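4.2 Cable routing at the wrist

Cable slack was set by hand at full wrist rotation. The first routing, used until February, put tension on the camera cable near the end of travel. In the second, the cable leaves the top connector and returns in one long curve.
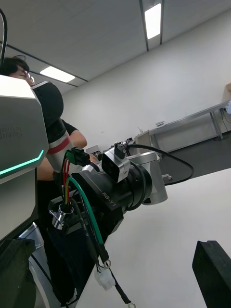 Signal wires were left in open loops and fixed only at the lower clamp. The joint was then cycled 2,000 times at the Windside lab. Logged dropouts fell from 38 to 2, and both occurred during startup.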